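How Stains Work

A stain is a coloured substance that has become attached to a material. Dirt that sits on top of a surface can usually be brushed away. A stain is harder to remove, as some of its colour has moved into the material or bonded to it.

Two things decide how strongly a stain holds. The first is the substance that made it. The second is the surface it landed on.

Surfaces and pores

Many solid materials contain tiny holes called pores. A material with a lot of connected pores is porous. Unglazed clay, paper, cotton and bare timber are porous. Glass is not. When a drop of beetroot juice falls on paper, the liquid is pulled into the narrow spaces between the fibres. This movement is called capillary action. The water later evaporates into the air, but the colour stays behind in the fibres.

On glass, the same drop stays on the outside. It can be wiped off with a damp cloth, even after it has dried. Scratches change this. A scratch is a small groove, and colour can collect in a groove where a cloth does not reach. 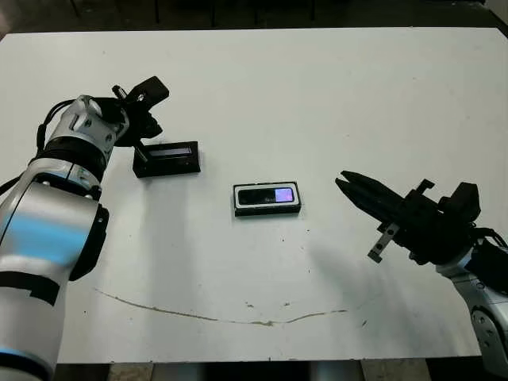 Why does tea leave a brown mark?
Tea leaves contain substances called tannins, which dissolve in hot water and cling to many surfaces as the tea dries.

Types of stain

Scientists who study cleaning sort stains by what they are made of. Tannin stains come from tea, coffee and many fruits. Protein stains come from egg, milk and blood. Oil stains come from butter, sunscreen and bicycle grease. Pigment stains come from solid coloured grains, such as those in clay soil or paint.

Each type responds to a different treatment. Protein changes shape when it is heated and grips fibres more firmly, so protein stains are rinsed in cold water first. Oil does not mix with water. Detergent molecules have one end that is attracted to water and one end that is attracted to oil - this lets them surround small droplets of oil and carry them off in the rinse.

A test to try

Irja Peltonen wrote this test for her science club at Mastuvmont. You will need an adult, a white saucer, a square of white cotton and some cold black tea.

Put 6 drops of tea on the saucer and 6 drops on the cotton. Leave both for 30 minutes. Rinse each one under cold water for 11 seconds and compare the colour that remains. Repeat the test with a fresh square of cotton and leave it for 60 minutes. Record your results in a table.

Words to know

Capillary action: the movement of a liquid through narrow spaces.
Pigment: a solid coloured substance that does not dissolve.
Porous: having many tiny holes.
Tannin: a plant substance found in tea, bark and some fruits.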